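Print this page
E-mail this page

Workshop tips: Building a small two-arm gripper rig at home

A bench rig with two small arms makes a good project for a spare room or a shared workshop. Ours went together on the bench at the Badgate shop between January and April, evenings only, and most of what follows was learned by taking things apart again. The tips apply to any pair of light arms driven by cables or cords and worked by hand controls.

Start with the base. Bolt both arms to one board. If each arm has its own clamp, they creep apart as you work, and every position you wrote down is wrong by the next evening. We used a board 18 mm thick and it has stayed flat. Put rubber feet under it and check that it doesn't rock before you mount anything.

Set the arms so the tips meet in the middle of the work area with both elbows slightly bent. An arm at full reach is weak and shakes. Mark the meeting point on the board with a pencil cross.

Run the cords before you close up the wrists. Leave 7 inches of extra cord at the motor end and trim it last. Wax the cord lightly where it goes over a pin. Tighten both sides of a joint a little at a time, going back and forth, until the slack is gone and the joint still moves freely by hand.

For the jaws, narrow and flat is better than wide and rounded. Wide tips hide the thing you are trying to hold. File the inside faces together so they close evenly, then test them on a strip of paper. If the paper slides out on one side, file again. Number the jaws as you make them. We didn't at first, and lost an evening matching pairs.

Before making ours we spent a good while looking at the tools used in robotic surgery, where the same problems have been worked out at a much smaller size. 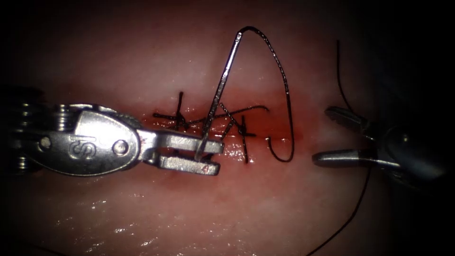

A needle driver holding a curved needle over a stitched incision. A second grasper is at right with its jaws open.

Two things are worth copying. The wrist sits close behind the jaws, so the tips can turn without the whole arm swinging. And the two tools come in from opposite sides, which leaves the middle clear. Our first layout had both arms coming from the back of the board and they knocked into each other constantly.

Thread is a fair test of a finished rig. It shows up play in the joints that you will never notice picking up blocks. Pin a piece of felt to a scrap of foam and cut a short slit in it. Use a curved upholstery needle and dark thread on light felt. Hold the needle with one arm, push it through, and take it with the other. Keep the thread short - 17 inches is plenty. A longer piece loops over the arms and catches on the screws.

Turn the wrist to drive the needle along its curve. Pushing it straight bends the felt up and can pull the needle out of the jaws. If the needle rolls in the grip, the jaws need more filing or the cord needs more tension. Try the filing first.

Fit a cutoff switch where you can hit it with an elbow, as both hands will be busy. Keep your fingers out of the work area while the power is on, and wear glasses when there is a needle in the jaws.

Light the board from both sides. A single lamp puts one arm in the shadow of the other, and judging depth gets hard.

Cords stretch. Check them after the first 2 hours of use and again after the next few sessions. Slack them off if the rig will sit for a month or more. Keep spare cord, pins and screws in a jar with a label on it, and store the needles separately with their points in a cork.

Print this page
E-mail this page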